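Category: Manuals & Guides > Home > Bed Frames
Shares 2 | Comments 0

Pullwood Studeck Platform Bed
Section 4: Placing the Slat Deck, Mattress and Bedding

Before starting this section, the side rails, headboard and center beam must be assembled as described in Section 3. All rail bolts should be finger-tight only. Final tightening takes place in step 6.

4.1 Fitting the slat deck

1. Unroll the slat deck on the floor with the straps facing down. Check each slat for cracks along the grain. Do not install a cracked slat.

2. Lift the rolled deck onto the rails at the headboard end. The end marked with the stamped arrow goes toward the headboard.

3. Unroll the deck toward the foot. The slats must rest on both side ledges and on the center beam.

4. Fix the first and last slats to the ledges with the short screws from bag C. Use a hand screwdriver. A power driver will strip the pilot holes.

5. Measure both diagonals of the frame, corner to corner. If they differ, push the longer corner inward until they match.

6. Tighten all rail bolts with the supplied hex key, working from the headboard to the foot. Turn each bolt until the washer is flat against the bracket, then one quarter turn more.

NOTE: The center beam has 2 adjustable feet. Turn each foot down until it touches the floor, then lock it with the nut. A foot that hangs free of the floor will let the deck sag.

CAUTION: Maximum evenly spread load, including the mattress, is 300 kg. Do not stand on the deck or place a single heavy load between slats.

4.2 Mattress and sheet

7. Place the mattress on the deck and center it between the rails. Leave an equal gap on both sides — the gap is needed to tuck in the sheet corners.

8. Fit the sheet one corner at a time, starting at the headboard. Fit the second corner diagonally opposite the first, then the remaining two.
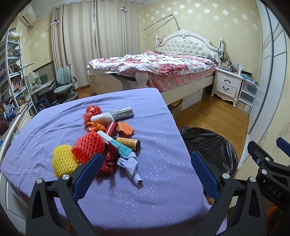 Sheet tension should be checked before the bed is used. Run a flat hand from the center of the mattress to each side. Slight wrinkling toward one side, like that on the left of the lavender-purple sheet, is normal on a fitted sheet and can be worked out by lifting that edge and tucking it again. Deep folds that return after tucking mean the pocket is too shallow for the mattress, and a deeper sheet is required. On sheets with a printed pattern, do not use the pattern to judge whether the sheet is straight. Use the corner seams.

NOTE: The Quintana mattress is shipped compressed. Allow it to expand fully before fitting a sheet. Fitting the sheet too early can hold the corners down and leave them rounded.

4.3 Checks after assembly

9. Press down firmly at each corner of the bed. If the frame rocks, adjust the corner leg glides until all legs bear on the floor.

10. Retighten all rail bolts after two weeks of use, and twice a year after that.

CAUTION: Do not drag the assembled bed. Remove the mattress and lift the frame with one person at each end. Dragging bends the leg brackets and is not covered under the warranty.

Replacement slats are ordered as part 179 from the Pluvport parts counter. State the bed width when ordering — slats are not interchangeable between widths.

Continue to Section 5: Underbed Drawer (optional)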